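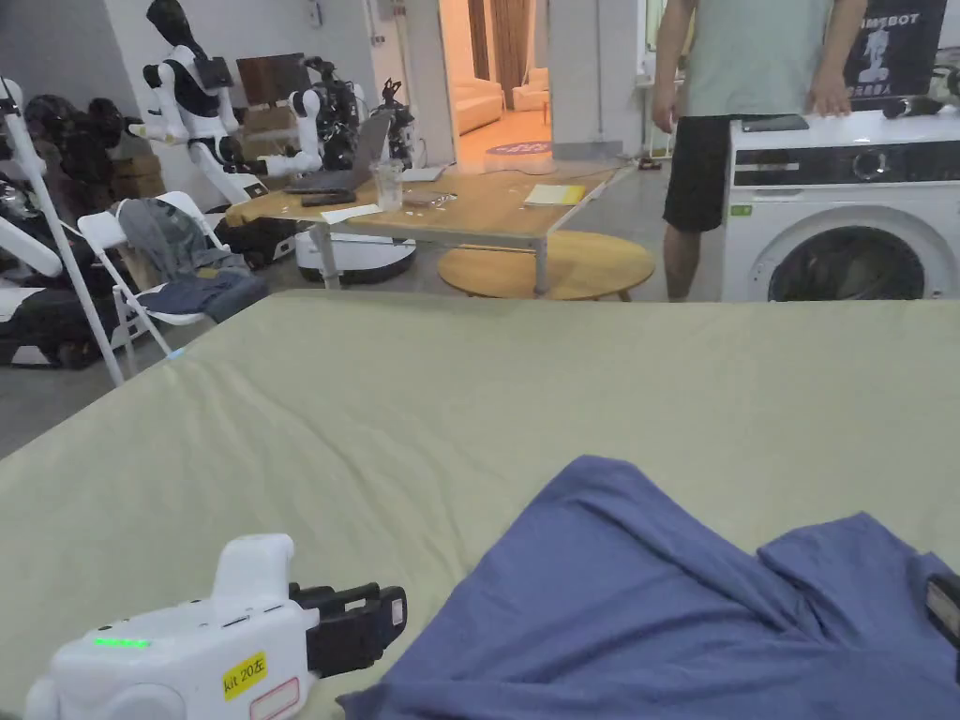
Search articles Go

The Second Life of a Cotton T-Shirt

Most cotton T-shirts are worn out by the laundry. The wearing itself does some of the damage, mostly at the collar and under the arms, but the thinning you see when you hold an old shirt up to the window comes largely from being soaked, tumbled, spun and dried. The gray fluff in the dryer screen used to be part of your clothes.

That fact is the starting point for Pelo, a repair shop that takes in everyday knits. It will fix a wool sweater, but the bulk of the work is cheaper: T-shirts, sweatpants, pajama tops. The shop charges $4 for a small hole and more for a collar. Last year it turned away 118 pieces as too thin to hold a stitch, and it kept a record of why.
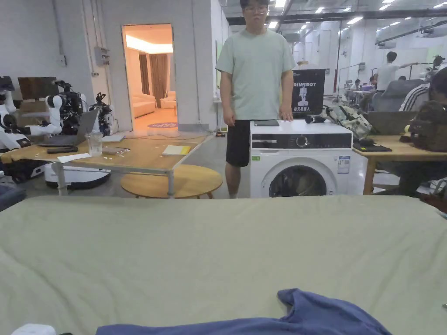 4 min read

The record is a plain notebook, and the same few causes fill most of its pages. Hot water is one. So is too much detergent, which stays in the fabric and leaves it stiff. Overloading comes up often. A packed drum can't move the clothes through the water, so they rub against each other in one tight lump. Zippers left open chew up whatever is next to them.

The advice that comes out of this is short. Wash cold unless something is really dirty. Turn shirts inside out. Close zippers and hooks. Use less soap than the cap suggests, and skip the softener on towels and anything stretchy. Spin speed matters too. A very fast spin saves drying time, but it is hard on thin knits, and it sets creases that then have to be ironed out.

Drying is where customers argue. Clellinus, a small mill that sells jersey by the yard, dries its test samples flat and indoors, and reports that they keep their length much better than samples hung by the shoulders. Few households have the room. The shop's compromise is to fold the shirt over the line at the chest, so the weight is shared and the pegs leave no marks where anyone will notice.

Holes are the other half of the business. The tiny ones at the front hem usually come from rubbing against a belt buckle or a kitchen counter. They can be closed in minutes with a fine ballpoint needle and a single strand of thread. Left alone through a few more washes, they run. The shop uses Fudix thread, a soft cotton that comes in 104 shades, and still has trouble matching faded navy. 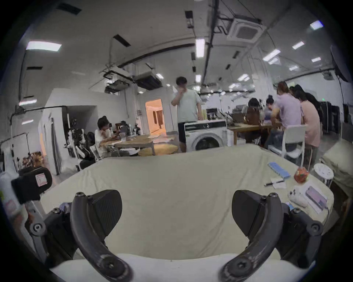

What It Costs to Start

A home mending kit can be very small. Two ballpoint needles, sharp scissors, a few spools and some lightweight fusible knit will cover most jobs. A 400-yard spool of white will outlast several years of ordinary repairs. Good light helps more than any special tool.

Pelo runs an evening class in January, taught at one long table. Students bring something they wouldn't mind ruining. The first hour goes to threading, knots and one straight seam, and the second to a real hole. Spaces tend to go to people who have already tried it at home and puckered the fabric by pulling too tight.

The shop doesn't promise invisible work. A mended T-shirt looks mended if you get close, and the fabric around the patch keeps aging. On a shirt that is otherwise sound, the notebook allows two more years.

27 comments | 63 shares

Related stories
How Kravchuk Went Back to Making Wool Socks
Reading the Care Label, Symbol by Symbol
When to Give Up on a Bath Towel
Buttons Worth Saving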